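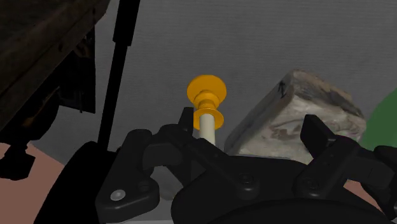

February, a little after lunch

Spent the morning on the gripper budget with Győző Orbán and we're closer than I thought we'd be! The Arko quote came back at 1658 per gripper, the Teko one at 953 (no spare fingers in that, and I've asked twice now). Esquivel still hasn't answered, so I'm leaving their line blank in the sheet.

I'd like to keep going in sim before we sign anything. The yellow peg with the wide cap is my favorite test piece so far, mostly for that second thin flange under the collar. Do we grab above it or down on the pale shaft? If it's the shaft, the stock fingertips may do and we skip the custom set. Győző wants clutter in every run, rock and all, and he's right, it's much closer to what Grallilik will throw at us.

Lead times: Teko 13 days, Arko 36. Ouch. With Arko we'd have to order before the sim runs are finished, and I really don't want to do that.

To do: chase Esquivel again, get a price on spare fingers, ask Győző if the mounting plate comes out of his money or mine (his, I hope).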